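Prenden Drying Cabinet: Installation and Use
Section 4. Preparing and Loading Articles

Read this section after the cabinet has been leveled and connected as described in Section 3. The instructions apply to the household model and to the model supplied for shared laundry rooms. Where the two differ, the text says so.

4.1 Before the First Load

1. Open the door fully and remove the cardboard spacers from the hanging rod and from both shelves.
2. Wipe the interior with a soft cloth and plain water. Do not use solvent or scouring powder.
3. Confirm that at least 330 mm of open space remains above the exhaust grille.
4. Close the door and select AIR ONLY. Run the cabinet empty for 20 minutes. A faint odor may be noticed during this period and does not indicate a fault.
5. Switch the cabinet off and check that the drip tray is seated. The tray should not move when pressed at either front corner.

Note: On the shared model, the supervisor key must be turned to OPEN before step 4. The key is in the envelope taped to the inside of the door.

4.2 Sorting

Sort all articles before loading. Items of unlike weight dry at different rates, and a mixed load will run until the heaviest item is dry.

1. Separate white and light-colored garments from dark articles and from any article whose dye has not been tested.
2. Set aside anything with straps, buckles, cords or laces. These are dried on the lower shelf or in a mesh bag.
3. Set footwear apart from clothing. Footwear is never placed on the upper shelf.
4. Read the care label of each garment. If the label is missing or cannot be read, use the LOW setting.
5. Empty all pockets. 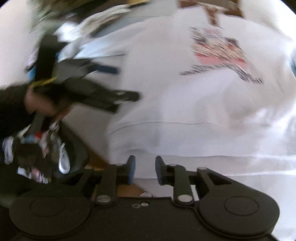

Figure 4-1. White garment, black straps and a white sneaker.

Caution: Do not load articles that have been in contact with gasoline, cooking oil, paint thinner, or dry-cleaning fluid, even if they have since been washed. Vapors may ignite. Dry such articles outdoors on a line.

Caution: Foam rubber, waterproof covers and articles with rubber backing must not be dried with heat. AIR ONLY may be used if the care label permits it.

4.3 Hanging Garments

The hanging rod is rated for 17 kg, evenly spread. Wet cotton is heavy, and the rating refers to the weight of the articles as they are loaded.

1. Shake each garment once and smooth the seams by hand.
2. Use the ribbed plastic hangers supplied. Wire hangers may mark the rod and should not be used.
3. Close the top button of shirts. Leave the others open.
4. Space the hangers so that neighboring garments do not touch.
5. Check that no hem rests on the drip tray. Long coats may be hung on the left side, where the lower shelf can be folded up.
6. Close the door until the latch clicks.

4.4 Garments to Be Dried Flat

Knitwear, and any garment whose label carries the flat-drying symbol, should not be placed on a hanger while wet. The weight of the water pulls at the shoulders and lengthens the sleeves. These garments are shaped on a table first and then moved to the slatted shelf.

1. Cover a clean table with a dry cloth or towel that does not shed color.
2. Lay the garment face up and bring the side seams into line.
3. Draw the sleeves out from the body. Do not pull them by the cuff.
4. Fold the collar into the position it should keep when dry.
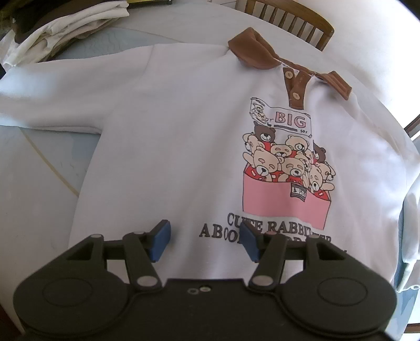
5. Press out large folds with the palm, working from the chest toward the hem. Small wrinkles will relax during drying.
6. Slide both forearms beneath the garment, lift it in one movement, and lower it onto the slatted shelf. A second person may be needed for heavy knitwear.
7. Select LOW and set the timer. When the timer ends, turn the garment over and repeat.

Note: One garment per shelf. If two must be dried together, use both shelves and allow additional time.

4.5 Footwear and Small Articles

1. Remove insoles and loosen laces fully.
2. Place shoes on the lower shelf with the toes toward the rear wall.
3. Place belts, straps and gloves in the mesh bag and hang the bag from the side hook. The hook accepts a maximum of 400 g.
4. Select AIR ONLY for leather. Canvas may be dried on LOW.

4.6 If the Load Is Still Damp

Check the following before requesting service:

- the lint screen is clean and fully inserted
- the exhaust grille is not covered
- the door seal is free of trapped fabric
- the setting matches the heaviest article in the load

If all four are in order, run one further cycle on the same setting. If the load remains damp, record the code shown on the display and contact the Prenden service desk. In shared laundry rooms, enter the code in the log beside the cabinet and leave the door open. Other users should not load the cabinet until the entry has been signed.

Section revised in July. Text prepared by Hortensia Betancur; technical review by Chin-lung Shek.

Continue to Section 5: Cleaning the Lint Screen and Drip Tray

Related documents
Section 3. Leveling and Connection
Section 7. Display Codes
Teneck Wall Bracket: Fitting Instructions
Care Label Symbols, Quick Reference Sheet
Shared Laundry Rooms: Supervisor Key and Log

17 shares | 0 comments

Receive notices of manual revisions by email. Enter your address to subscribe. You may unsubscribe at any time.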